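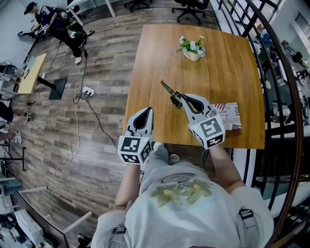
Zatari 600 Folding Workbench

The Zatari 600 is a small folding bench for apartments, garages and shared workrooms. It opens in one motion and locks with two side latches. Folded, it stands upright behind a door or in a closet.

The top is solid beech, oiled at the factory, with a 15 mm hole grid that takes most common bench dogs and hold-downs. The legs are powder-coated steel with rubber feet. One foot has a screw adjuster for uneven floors.

Specifications
Top: 600 x 600 mm
Hole diameter: 15 mm
Legs: steel, gray or black
Warranty: 6 years on the frame, 12 months on the top

In the box
Bench, four bench dogs, hex key, spare feet, printed instructions

Care
Wipe up glue and water before they dry. Re-oil the top once a year, or sooner if it starts to look pale - any plain furniture oil will do. Do not use the bench as a step.

Options
The Index tool rail clips to either side and can be moved without tools. The Esteves vise fits the front edge only and needs the longer bolts, sold separately. Benches made before January have a different bolt spacing, so check the label under the top before ordering.

Delivery
Ships flat from Losport in one carton. Orders placed before noon leave the same day. Returns are accepted unused, in the original packaging.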